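Notes from the data catch-up, 12 May 2018

Present: Lai-ching Lui, Kam-wah Chien, me (taking the minutes, so blame me for the spelling)
Apologies: the Silwood people, who were moving desks and will read this instead

**Last time's actions**

Kam-wah has fixed the replay tool so it no longer drops the last second of each run. Hooray! Lai-ching still hasn't had an answer from Brorell about extra time on their machines, and she'll ring them now because emails plainly aren't working. My own action was to tidy the naming of the runs and I have done half of it — the kitchen half. The rest carries over, sorry.

**Where we are with the count**

We have 2,395 simulated runs saved across all the kitchen tasks. Lai-ching went through the newest batch and threw out 83 of them, mostly for stalls where the person driving the arms had stopped to think and the recording carried on without them. The 2,395 is the figure after the throwing out (I asked twice, and so did Kam-wah).

We had a long chat about whether pauses are bad. Kam-wah likes short ones. He thinks a learner that only ever sees smooth, hurried movement will have no idea what to do when it needs to wait for the other arm. Lai-ching said fine, but a pause of half a minute with both hands hanging in the air teaches it to hang about. We settled on keeping anything up to 6 seconds and cutting the run if it goes over. I'm to write that into the guide for the drivers.

**The plate and tray task**

This took up most of the meeting. The task in Plornatia, our simulator, is to get the small item from the tray over to the plate, with either hand, and we want 1,000 good runs of it before we train anything. We had one of the runs up on the big screen while we talked.

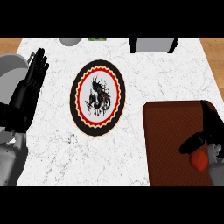 *Plate and tray task in Plornatia: right gripper over the tray, left hand upright.*

Lai-ching's worry is the left hand. In far too many runs the driver parks it with the fingers up and does the whole job with the right. She'd like a proper share of runs where the left does the carrying, and some where the item is passed across. I agreed straight away, having driven a good few of the lazy ones myself! Kam-wah pointed out that the tray sits on the right of the worktop, so of course people use the right arm, and the simplest cure is to swap the tray and plate over in half of the starting layouts. We all liked that. He'll do it in the layout file and leave the drivers' instructions alone for now.

Then we got on to the plate. It has a painted dragon sort of creature in the middle and a red and yellow zigzag round it, and Kam-wah wondered whether the learner would end up looking for the pattern and be lost with any other plate. I thought the black rim on white marble might be the bigger giveaway. Neither of us could prove it, so Lai-ching proposed a mixed set: keep this plate, add plain ones, and change the worktop as well. We didn't agree how many of each. She'll bring a suggestion.

Small point from me: the item is a reddish orange and the tray is a dark reddish brown, and on my old screen I find it hard to judge the grip when the fingers are over it. Kam-wah will try a second view for the drivers only. The saved pictures stay as they are so the older runs still match.

**Labels**

Fan, our labelling page, now lets you mark the start of a grasp and the release as two separate moments. Please use both. A few of us have been marking the grasp when the fingers first arrive over the item, and it should be when they close. I'll go back over mine.

Silwood asked by email if they can label some of the plate runs once the desks are sorted. Yes please.

**Actions**

- Lai-ching: ring Brorell; suggest the mix of plates and worktops
- Kam-wah: swapped layouts; second view for drivers
- Me: six-second rule in the guide; redo my grasp labels; finish the naming
- Silwood: tell us who needs a login for Fan

**Any other business**

Kam-wah would like the next one to start later so he can eat first. Agreed, and Lai-ching will send round a new time.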